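Tinedari Hand Tool, User Manual
Text by the Porkico documentation group, revised in May

Home | Manuals | Hand Tool | Arm | Downloads | Contact

Section 3. Recording a demonstration by hand

In this section you record a task with the hand tool and send it to the Fandport program, where it is prepared for training. It is assumed that you finished Section 2, so the tool is charged, paired with the recorder and has the latest settings. If the status light on the recorder is still orange, please go back to step 2.6 before you continue.

The operator is the person who holds the tool. The helper is the person who resets the objects between the recordings. One person can do both, but it goes slower and the number of bad recordings is higher.

3.1 Before you start

1. Clean the camera lens with the dry cloth from the box. Do not use paper towels, they leave small scratches.

2. Press the trigger to the end and release it. The fingers must close and open again without noise. If one finger comes later than the other, see Section 7, "Fingers".

3. Look at the finger pads. Small cuts on the surface are acceptable. A pad which has become loose at the corner must be changed, even if it still holds objects well.

4. Check that the printed tags are flat and clean. The recorder uses them to calculate how far the fingers are open. A tag with a fingerprint on it is normally still read, a tag with a bent corner is often not.

5. Put the recorder in the belt bag or in a small backpack. Lead the cable behind the elbow and fix it with the strap on the upper arm. Leave enough cable that you can stretch the arm fully.

6. Switch on the recorder and wait for two short beeps.

Caution: The trigger has a strong spring. Do not put your own fingers between the pads when another person is holding the tool.

3.2 Mapping the room

The tool finds its position from what its camera sees. Before the first demonstration of the day it has to learn the room. We call this the mapping walk. You need to do it one time for each room, and again if large furniture was moved.

1. Stand at the place where you will do the task. Hold the tool in front of your chest, with the fingers pointing away from you.

2. On the recorder, choose MAP and press the round button. The light becomes blue.

3. Move the tool slowly to the left, then to the right, then up and down. Let it see the far walls and also the ceiling. Railings, door openings, lamps and beams are very good for the mapping, as they have clear edges and stay in their place.

4. Walk one slow circle through the area. Keep the tool at the same height at which you will later work. Do not walk backward.

5. Return to the start place and hold the tool still until the light becomes green.
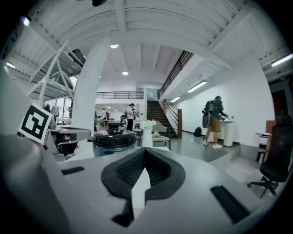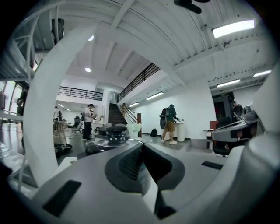

It is allowed that other people are in the room during the mapping walk. The program removes moving things from the map by itself. It has difficulty only when a person stands very near to the camera and covers most of the view. In this case wait until the person has gone away and continue. You do not need to start again.

Note: A plain white wall gives the camera very little to hold on to. If your work place is turned directly to such a wall, turn the table a little, or put something with a pattern at the side. A poster or a shelf with boxes is enough.

Note: Light from windows changes during the day. A map made at 9 in the morning is normally good until the evening, but if the recorder shows MAP WEAK, repeat steps 1 to 5. It is quicker than to repair the recordings afterward.

If the light becomes red at the end of the walk, the map was not closed. The most common reason is too fast turning. Delete the map (hold the round button until one long beep) and walk again at half of the speed.

3.3 Recording the task

1. Place the objects at their start positions. For the first session we recommend a simple task, for example taking one object from a table and placing it in a tray.

2. Choose DEMO on the recorder. Enter the task number from your task sheet. When the number is wrong, the recording goes to the wrong folder and it is difficult to find it later.

3. Hold the tool at the rest position, this means elbow at the body and fingers open. Press the round button. Wait for the beep.

4. Stay still for 3 seconds. The program needs this time to set the start point.

5. Do the task with the tool only. Your free hand should stay behind your back or on your belt. If the free hand helps, even a little, the robot will later try to do the same task with a hand that it does not have.

6. Move as you would move a full cup. The arm that repeats your movement is slower than you are, and movements with sudden stops are cut by the program.

7. When you grip an object, close the trigger fully and wait a short moment before you lift. Do not pull and close at the same time.

8. When the task is finished, open the fingers, go back to the rest position and press the round button again.

9. The helper sets the objects back. Change the start positions a little each time, some centimeters are enough. If all recordings begin in the same way, the robot learns only this one case.

Caution: Look where you walk. Many operators watch only the fingers and forget the floor. Keep bags, cables and chairs out of the path between the start place and the work place. Be specially careful at steps and raised edges in the floor.

Caution: Do not record tasks on stairs.

3.4 What counts as a good recording

A good recording contains the full task from rest position to rest position, with the object in view of the camera at the moment of gripping. It does not have to be beautiful. If you miss the object at first try and take it correctly at the second try, keep the recording and mark it with the label RETRY. These recordings are useful, they show the robot how to come out of a mistake.

Delete the recording when:

- the object fell and you took it up with your hand
- another person reached into the work area
- the cable was pulled and the tool turned in your hand
- you began before the beep

For a simple task we ask for 192 good recordings. They do not have to be made in one session. In our own work with the Guillot arm we had acceptable results already with 53, but only with one object and one table, and the arm became unsure when the light was changed. If your task has several objects, please plan more.

Take a pause when your wrist is tired. In tired recordings the tool hangs lower and the fingers come to the object at a different angle. You will normally not notice it yourself, but it can be seen well in the curve view of Fandport.

3.5 Sending the recordings

1. Connect the recorder to the computer with the short cable.

2. Open Fandport and choose IMPORT. The recordings appear with their task number and length.

3. Look at the column "Track". Green means that the position is known for the full recording. Yellow means short gaps, which the program can fill. Red means that the recording cannot be used.

4. Open at least the first and the last recording and play them to the end. If both are in order, choose ACCEPT ALL GREEN.

5. Play the yellow ones one by one. Accept them if the gap is not during the gripping.

6. Choose SEND. Do not remove the cable before the bar is full.

Note: The recordings can contain faces of people who were in the room. Fandport makes faces unclear during the import if the option "Faces" is on. The option is off at delivery. Ask what is the rule at your place before you send the first session.

3.6 If something is wrong

Many red recordings, one after another: the map is probably old. Make a new mapping walk and record one test before you continue.

Finger opening is shown as 0 all the time: a tag is dirty, covered or fallen off. Clean it, or take a new tag from the sheet in the box. The number on the new tag must be the same as on the old one.

Recorder stops by itself: the memory is full. Send the recordings first and delete them from the recorder after this.

The picture is not sharp at near distance: remove the lens protector. It is a clear film and is easily forgotten.

The arm repeats the task but always a little beside the object: the tool and the arm do not have the same finger type. Compare the letter on the back of the pads with the letter on the arm. If they are the same, go to Section 5 and do the offset check.

Continue with Section 4, "Testing the task on the arm".

Porkico support: use the contact form in the menu | Copyright Porkico, all rights reserved | Back to top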